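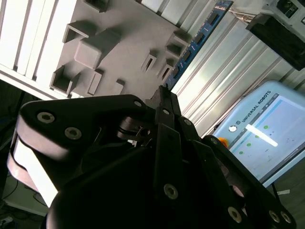
4.2 Equipment budget and purchasing order

The cell was planned in February as a single purchase and then split into two stages after the first quotes came back. Stage one covered what was needed to run one arm over one desktop computer: the gripper, the wrist camera, a fixed camera, the table and the fixtures. Stage two held everything that could wait, mainly spare fingers, a second set of fixtures and a parts feeder. The arm and its controller came out of an earlier equipment grant and are not included in the figures below.

The largest item in stage one was the gripper, quoted by Dendine at $2531 with mounting hardware. A cheaper unit from Strand was considered at $1607. It would have done for the larger parts, but the fingers were too wide for work between memory slots, and we would have had to machine narrower ones ourselves. Fjeld priced that job at some $1000 in workshop time, which took the Strand option past the Dendine quote before any allowance for rework. 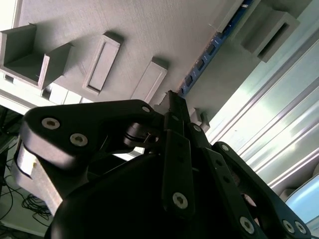

Fixtures were a smaller line in the budget and a larger one in the schedule. Outside quotes for milled plates assumed that the design was finished, and ours was not. We printed the plates in grey plastic instead, and charged only material to the project. Printer time was free to us but had to be booked in the shared workshop, and a lab without that access should budget for it. The layout went through several versions as the socket sizes were settled, and a discarded plate cost us $59 in material at most.

Test computers should also be treated as equipment. Used desktop cases are cheap to buy one at a time, but they differ in where the drive bays and power supply sit, and each new layout means another round of teaching positions. We recommend buying a batch of one model, even at a higher unit price – Retier, our reseller, was willing to hold stock on a small deposit. 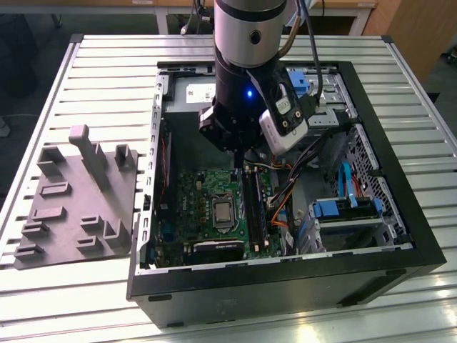
Cabling was underestimated. The first budget had one line for it, copied from an older project with no camera at the wrist. Longer leads, strain relief and clips were ordered separately over several weeks, and the freight on those small orders came to more than the parts. Sundqvist now keeps cabling as its own heading in the planning sheet, with a margin for replacement.

Table area deserves a line of its own as well. The fixture plate and the computer case have to share the surface within reach of the arm, so the plate size should be fixed before the table is ordered (Figure 3). We did this the other way round and lost some freedom in where the sockets could go.

Figure 3. Grey plastic fixture plate on the ribbed metal table surface, with open sockets and solid raised bars. Wrist camera view, with the gripper fingertips closed. 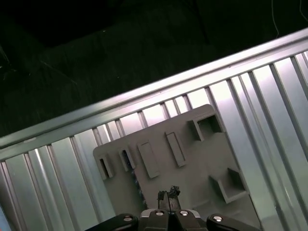
4.3 Running costs

Running costs were tracked separately from purchases and were low by comparison. Fingertips and printed fixtures were treated as consumables, and staff time for setup was charged to the Edard project at the standard workshop rate.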